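Two-Arm Bench: Where We Are

The two-arm bench in the back bay of the Stiltport shared workshop has been running since December, and several members have asked what it does and when they can try it. Birger Midtbø and Hedvig Lundgren, who are building it, sent in these notes.

The arms are bolted down on either side of a black table, facing each other. Birger wired them over the winter. Hedvig wrote the control program, which she calls Urkonus, and hung the dark curtains at the back and sides. She wanted a plain background for the camera, and the bay lights were bouncing off the white wall behind the table. The curtain fabric was left over from the Kristiansen stage job and cost us nothing.

Total spending to the end of last month is $1,965 out of the $3,000 the members approved. The largest single item was a set of replacement wrist motors at $1,182. The first set stripped their gears in the second week, when both arms were told to go to the same spot. There is now a software limit that stops either arm from crossing the middle of the table unless the other one has backed off.

Current work is on picking up toy food. The pieces are light, they have awkward shapes, and they don't break when dropped. A cone is harder than it sounds. If the fingers close too low it tips out of the grip, and if they close on the rounded top it slides down. Hedvig has been starting it from inside a bowl, so the fingers also have to clear the rim on the way in. The cutting board is where pieces get set down.

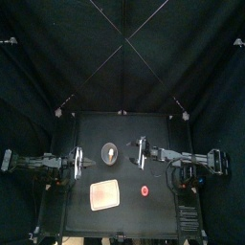
Still to do

The left gripper closes slower than the right. Birger thinks the cause is a bad connector and plans to swap the cable before changing anything else.

The cables need proper strain relief. At present they hang from the wrists and can catch on the table edge when an arm turns all the way out. Anyone with spare cable chain, please leave it in the Mevell bin by the drill press with a note on it.

The emergency stop works, but it is mounted too low. It will move to the front of the bench.

Using the bench

Members who have done the safety talk can book a slot of 90 minutes on the sheet by the door. Slots start at 6 in the evening. Turn off both arms before reaching onto the table, and do not lean anything against the side frames, as the camera has to be lined up again each time they shift. Put the toy food back in its tub when you finish. Questions about booking go to Birger, and questions about the program go to Hedvig.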